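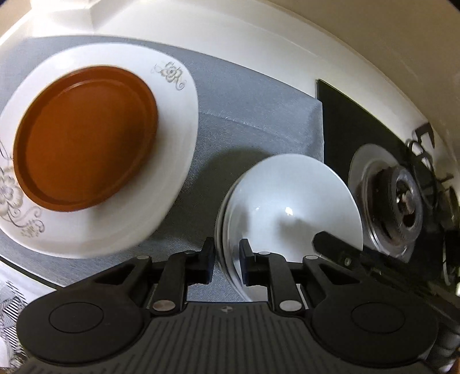

Mavis Rosenthal wrote in to ask whether bowls should go away one inside the other at all, given that two of hers had locked together over the winter and she ended up chipping the inner one getting it out. They can be nested. Bowls usually lock when they go away damp, or when two different shapes are forced together, and both are easy to avoid.

Drying and stacking plates and bowls

What you need
A dish rack
A woven cloth or flat dish towel, larger than your biggest plate
Paper towels or thin felt circles
A clear stretch of counter

Step 1. Spread the cloth
Lay the cloth flat and smooth out the folds where the plates will go. A bowl set down on a ridge will rock. If the cloth feels wet in your hand after a while, swap it for a dry one.

Step 2. Empty the rack from the front
Take the front pieces first and leave the glasses for last. Tip each bowl before you lift it out so any water in the foot runs off into the rack and stays off your cloth.

Step 3. Dry the foot ring
Turn each bowl over and wipe the ring on the bottom. This is the part most people skip. Run a finger around it afterward. If the ring is rough, it will scratch the glaze of whatever sits under it, and you should put a felt circle between the two.

Step 4. Sort by shape
Put plates with plates and bowls with bowls. Then sort the bowls by width. A small flat dish can ride on top of a dinner plate if it sits inside the well and doesn't touch the rim. Keep patterned rims clear of anything unglazed.

Step 5. Nest the bowls
Start with the widest. Lower the next one in straight and let go of it gently. It should rest on its foot. If it hangs by its sides, take it out and start a second stack.
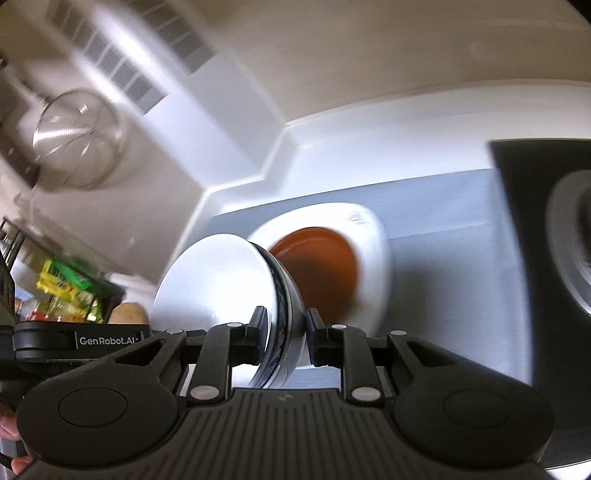 Keep a stack of everyday bowls to four or five. Lift it with one hand underneath and the other on the side, and don't pick it up by the top bowl.

Step 6. Put the stacks away
Heavy stacks go on the lowest shelf. Leave a finger's width between stacks so the rims don't knock when you reach in.

If two bowls are stuck
Put ice water in the inner bowl and stand the outer one in warm tap water. Wait 2 minutes, then twist gently. Don't use boiling water, and don't pry with a knife. A drop of dish soap run around the gap helps if they still won't move.

Last updated April 2018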